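Skokham Adds Printed Mug to Hesex Tableware Line

FLULSIDE, November. Skokham, a maker of tableware for offices and canteens, today added a printed mug to its Hesex line. The mug is white with a rounded handle and a glossy finish. It is sold to contract buyers in cartons and replaces the plain Hesex mug, which will remain available until stock runs out.

The print is applied before the final firing and sits under the glaze. Skokham specifies the decoration for more than 700 commercial dishwasher cycles at the standard wash temperature. Handles are attached by hand at the Flulside works and checked again after glazing.

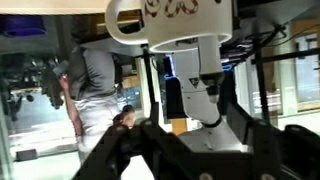

Mugs should be stored rim down on a ventilated shelf or rack. Stacking one mug inside another is not recommended, as contact with the foot ring can mark the inner glaze. Replacement mugs can be ordered singly under part number 1674.

"Buyers asked for a decorated mug that could go through the same wash as the rest of the range," said Yichen Yuan, product manager at Skokham. "The body and the handle are the same as before. The change is in the print and the glaze over it."

The minimum first order is 600 mugs. Orders are accepted from Tuesday through the distributor Bai, with delivery in 2 weeks. Samples are available to existing account holders on request.

Press contact: Skokham, Product Office, Flulside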